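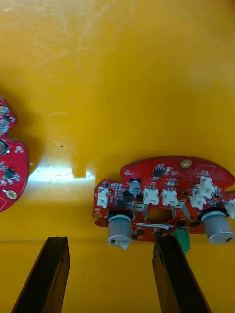

Fig. 1. Red circuit boards on the yellow surface, gripper fingers at the bottom

Week 4 handout: Is the Tindale kit any good for electrical assembly?

Tivcombe Evening Programme, Practical Automation. Handout version 1 September 2025

Last week we did arms in general, and a few of you asked me to stop being polite and say what I think of one you could really buy. So this week is a review. The Tindale is a small bench arm with a two-finger gripper and a wrist camera, sold as a kit by Petrauskas out of Zelutby. I've been using ours since March, mostly on boards and wiring, and I've got opinions!

What you get

The arm, the gripper, two sets of fingers, the wrist camera with its bracket, a control box and a printed manual of 107 pages (read chapter 2, skim the rest, ignore the appendix on palletising unless you own a pallet). It took me 27 minutes to get from open box to first movement, and a good part of that was looking for the right hex key. The software runs in a browser. It's plain to look at but I like it — the buttons say what they do.

Boards

Have a look at Fig. 1 again and ask yourself where you'd grip the bigger board. Go on, before you read further.

Most people say "the edges", and on a nice rectangular board they'd be right. This one has a curved top, a stepped bit sticking out to the left, and two large grey capacitors that hang out past the lower edge. There's a green terminal block down there as well. So the side nearest the fingers is the worst side to grab, and a straight pinch from below would put the load on parts that were never meant to carry it. I'd turn the wrist and come at a clear stretch of bare edge, or make a carrier for the board and let the gripper hold the carrier. The second is boring and I'd do it nearly every time.

Notice the glare too. A glossy yellow top gives you a lovely contrast against red, which the Tindale's edge finder enjoys very much, and then a ceiling light lands on it and you get a white patch with a hard edge of its own. The software can take that for an object. You can turn the exposure down (Settings, Camera, Manual) or you can move the lamp. Try the lamp first. A matt mat works as well, if you have one the right colour.

Finger choice: the kit's flat fingers are fine for carriers and housings. For anything where you need to reach between tall components they're too wide, and I'd want to file up a narrower pair. Petrauskas will sell you blanks, or you can print your own, the mounting holes are drawn in the manual.

Wiring

Right, the hard one. Rigid things stay the shape you left them and wires don't, so everything we said in week 2 about taught positions goes a bit wobbly here. You can teach the arm a point in space perfectly well, and the connector will be somewhere else by the time it arrives. 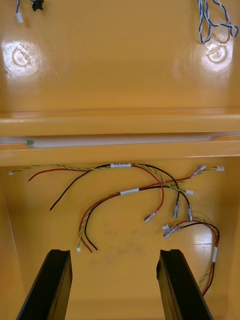 Practical Automation, Week 4, page 3

Look at how much is going on inside that yellow-orange enclosure. You've got red wires, black wires, twisted green-and-yellow pairs, blue-and-white ones hanging down at the top corners, small white connectors, spade connectors in clear sleeves and some bare ends as well. Several of them cross. If I asked the camera to "find the red wire" it would quite fairly ask me which.

What I'd go for are the white label sleeves. They're bigger than a wire, they're pale against the floor, and they hold a few strands together, so if you grip there you have some idea what's coming with you. The white connectors are my second choice. The spades are small and shiny and I leave them well alone.

The walls matter more than you'd think. Inside a moulded box there isn't much room to open the fingers, and the raised ledge across the middle limits how low the wrist can tip. Set a keep-out zone for the ledge before you do anything else, especially with that translucent tube set along its front. The Tindale lets you draw zones in the browser, and this is the feature I'd miss most if we changed kit.

What I don't like

The force setting goes from 1 to 18 and the numbers don't stand for anything. They aren't newtons, I checked. Start at 4 for wires and work up.

The program log keeps 400 lines and then quietly throws the oldest away. Save it as you go.

And the manual says nothing at all about flexible parts, which for a kit sold at people like us is a bit cheeky.

Would I buy it again? For boards in carriers, yes, tomorrow. For wiring I'd say yes if a person lays the harness out first and the arm only does the carrying.

Before next week

Sketch the larger board from Fig. 1 and mark two places you'd be happy to grip and one you wouldn't, with a sentence on each. Then pick one labelled bundle from page 3 and write the steps for lifting it, in ordinary words, no code. Half a page is plenty. Bring a pencil, we'll be swapping and scribbling on each other's.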